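Print this page | E-mail this page
February 2023 | Minutes taken by Davina Menzies
Reading time: 2 minutes

GRUNON MANIPULATION SOFTWARE GROUP
Minutes of the monthly meeting, Halliday Room, Grestosville

1. Minutes of the last meeting
Agreed, with one spelling corrected under item 4.

2. Claltemau planner
The new release is in and everyone who has tried it likes it a lot. Both arms are now planned together, so the left no longer waits for the right to finish before it gets a path of its own. Of 304 simulated runs, 213 ended with the object placed in the bowl. The last release managed 97 on the same set, so there was a small cheer at this point, which the minutes are happy to record! Most of the remaining failures are grasps that close too early. The timing change is nearly ready to merge.

3. Perception
Object poses are much steadier when one item hides part of another. Labels still flicker on dark things lying against the woven plate. It was agreed to log the confidence for each object so that we can see when the planner is acting on a poor guess. Davina will write the logging and is looking forward to it.

4. Kitchen table task
The group went through the table layout on the big screen and liked how much the richer textures give the perception code to chew on. There was a good long talk about long, smooth objects and where the fingers ought to meet them.

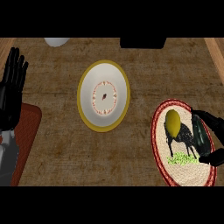 Grunon Group Minutes, Vol. 16, p. 2

The right gripper is closed around the dark green vegetable on the plate, with the lemon close beside it, and the left hand is open and clear of the bowl. Several people wanted the lemon nearer still, as a harder test of the collision margins. Agreed.

5. Tooling
The replay viewer now steps backwards as well as forwards. Lovely work, and already in daily use. Keyboard shortcuts to be added to the wiki.

6. Actions
DM: confidence logging; wiki page for the viewer.
All: send awkward object layouts for the August test set.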